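Home Stories Archive Submit Contact
Print this page | E-mail to a friend

The Clear Box

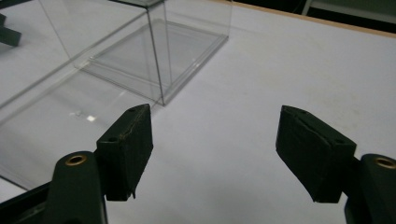

The box on the white.

Misaki Oshima had until 5. It was past 2 already and the box was still sitting there, being clear at her.

That was the trouble with it. A cardboard box you could close and write KITCHEN on. This one told you everything. Whatever you put in it stayed in front of you, like a question from a teacher.

"Just pick," said Petrică from the hall. Tape screeching. "The van's from Porkmont. They charge for waiting."

"I'm picking."

She wasn't. She was thinking about July, the house on Montecinos Street, her mother setting the same box on the windowsill and filling it with buttons. 200 of them, she always said. Nobody checked. Her mother sewed for a shop called Gerkus, coats mostly, and brought home the odd ones in her pocket.

The buttons were gone now. Given away, or lost in the second move, or the third. Her brother said he had them. He didnt.

So what goes in. Keys? No. Letters – too sad, you could read the top one straight through the side. The watch that stopped at 11 and that she kept meaning to take to the man in Nolon. Maybe the watch.

More tape. Something heavy put down, not gently.

"Petrică, what would you put in it?"

He came as far as the door. Looked at it for longer than she expected. Big man, dust all over his sleeves, breathing hard from the stairs.

"My grandmother had one for sugar," he said. "Cubes. We stole them."

"Did she know?"

"She could see in it. Of course she knew."

Misaki laughed, first time all day. Then she had to sit down on a rolled up rug and was not laughing so much. He went back to the hall and was quiet with the tape for a bit, or as quiet as tape gets.

Horn outside. Two short ones. Early, teh van was early.

She wrapped the lid in a dish towel, then the box in her good sweater, nothing inside, and carried it down herself. Held it on her knees the whole way.

Print this page | E-mail to a friend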